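How Does Sound Get Into Your Ears?

Clap your hands. Go on, do it right now! You just made the air wobble, and your brain noticed almost before your hands stopped stinging. That wobble is what we call sound, and it's one of the best things air can do.

Everything that makes a sound is shaking. A guitar string shakes. A bee's wings shake. When you hum, two little folds in your throat shake too (put your fingers on your neck and hum a low note, and you'll feel the buzz). Scientists call this shaking vibration.

When something vibrates, it pushes on the air next to it. That air pushes on the air next to that, and so on, like a squeeze traveling down a long spring toy. The air itself doesn't fly across the room. Only the squeeze does! We call that traveling squeeze a sound wave.

High notes and low notes

Fast shaking makes a high note, like a whistle. Slow shaking makes a low note, like a big drum. We measure the speed of the shaking in hertz. If a string shakes back and forth 100 times in one second, that's 100 hertz, and it sounds like a nice deep hum. At 400 hertz the same kind of hum is much higher, closer to a note you might sing in music class.

A trip through your ear

The part of your ear that you can see is like a funnel. It catches sound waves and sends them down a short tunnel called the ear canal. At the end of the tunnel is your eardrum, a thin piece of skin stretched tight. The wave bumps into it and the eardrum starts shaking too.

Next come three tiny bones, the smallest in your whole body! They pass the shaking along to the cochlea (say it COKE-lee-uh), a curly tube shaped like a snail shell. It's full of liquid and lined with tiny hair cells. When the liquid moves, the hair cells bend and send a message to your brain. Your brain says, "Hey, that's Grandma calling!"

Try it: dancing rice

Stretch plastic wrap tightly over a big bowl. Sprinkle a few grains of dry rice on top. Now put your face close, without touching the bowl, and hum as loud as you can. Watch the rice jump! Try a high hum and then a low one, and see which makes it jump more.

Tiny speakers

Earbuds make sound by shaking too. Inside many of them is a thin sheet that moves back and forth super fast, just like the skin of a very, very small drum. They need power to do it, so wireless ones often rest and fill up their batteries in a little charging case.

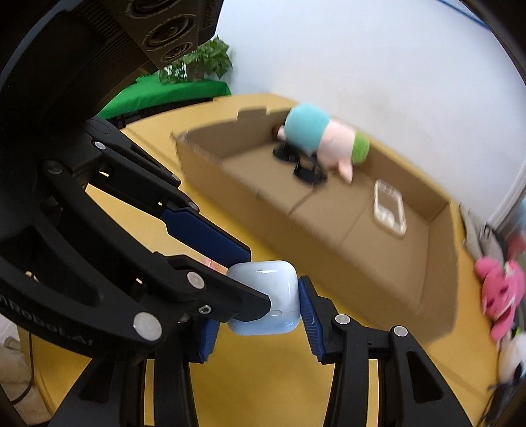 Page last changed: March, by Emiko Tsuji

Earbuds sit so close to your eardrum that even a small shake can seem loud. Those hair cells in your cochlea don't grow back, so be kind to them! Keep the volume low enough that you can still hear someone talking to you, and take breaks.

Words to know

Vibration: a quick back-and-forth shake
Hertz: how many shakes happen in one second
Eardrum: the thin skin that shakes when sound reaches it
Cochlea: the curly, liquid-filled part deep inside your ear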